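Public Finance, Handout 2: Who Pays the Clerk?

Mimerdale Province owed its clerks 14 weeks of wages in April. The governor called this "a timing matter." Try that on your landlord.

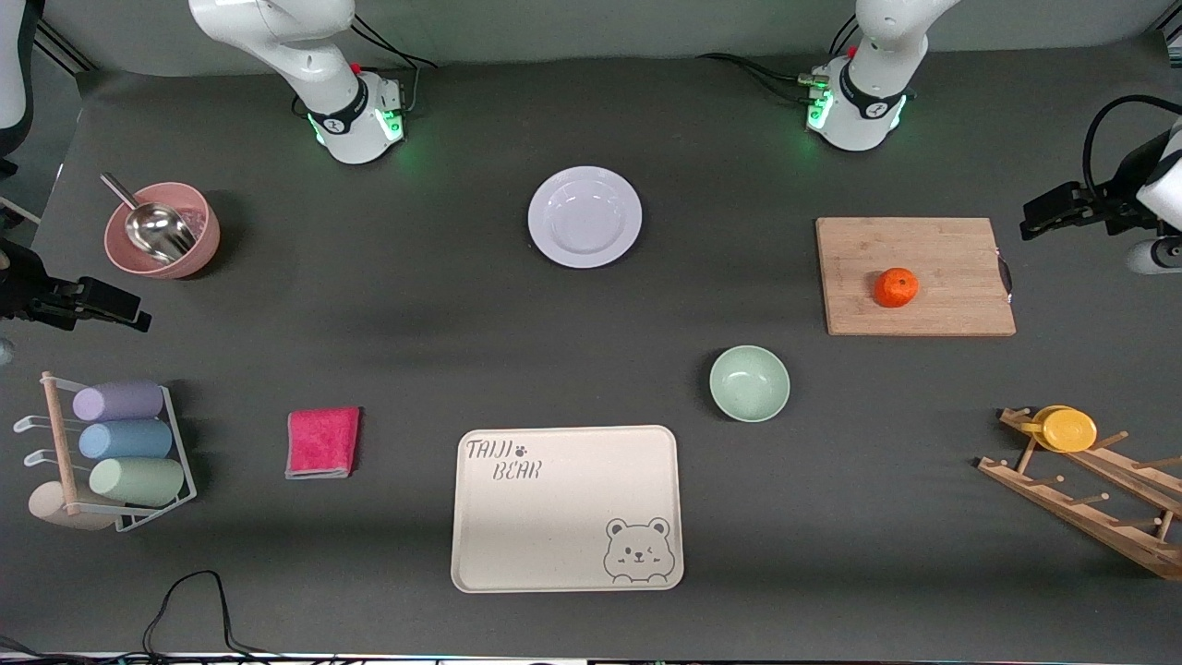
Fig. 1. Two white arms at a dark gray table, with kitchen items.

For next class: who should be paid first, clerks or lenders? Read Chisholm, page 458.

L. Chisholm, Room 3000 | Back to top

Comments (2)
Sandhu: Is page 458 on the test?
Balus: Lenders, sadly.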